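June 2021

I have been putting off writing about the big black case for months, partly because I wasn't sure anyone but me would care, and partly because every time I sat down to do it I ended up packing or unpacking the thing instead (a very pleasant way to lose an evening, by the way!). But three of you have now written to ask what I keep my good tools in, so get yourself a coffee and settle in. 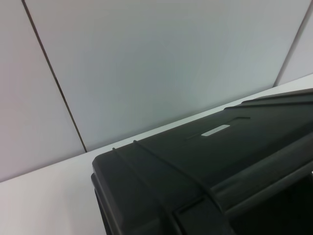 *L. Garcia*

I bought it in March from a little surplus shop called Treltine, over in Plavley, where they stack cases to the ceiling and you have to ask for a ladder if you want one from the top. I had gone in for a roll of foam and nothing else. I came out $125 lighter, walking sideways, with the case bumping against my knee all the way to the car.

For years I'd been a canvas bag person. I loved my canvas bag! But everything in it slid to one end, and I was forever fishing around for a screwdriver with one hand while holding up a shelf with the other. A hard case makes you decide where things live, and I've found I rather enjoy the deciding. I spent one whole rainy Sunday laying everything out on the floor, moving the pliers next to the cutters and then back again, and drawing outlines on the foam with a silver pen before I dared to cut anything.

The lid is what won me over, if I'm truthful. It's a matte black with long curved ribs molded into it, and there's a shallow recess with a small silver plate set in, so bright against all that black that my eye goes right to it. I keep meaning to have a plate made up with my own name and stick it somewhere nearby, though I'd probably dither over the lettering for a year.
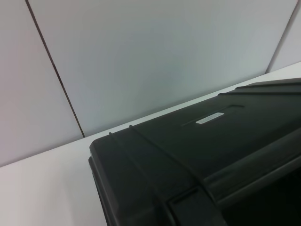

*The lid, with its little silver plate, up on the white table.*

I'm fond of the corners too. They're thick and rounded, and where the lid comes down over the lower half you get a double edge, a bit like a shell. My old toolbox had square metal corners and I still have a dent in the hallway trim to remember it by.

If you're packing one of these for the first time, put the heavy things in first and leave more foam between them than you think you need. I cut my hammer slot much too close to the level and had to start over with a fresh sheet from Kevel. I also tuck a list inside so I can check everything before I go home from a job at my sister's, where things have a way of staying behind.

Next time I'll get to the drill bits, which are still living in a cookie tin.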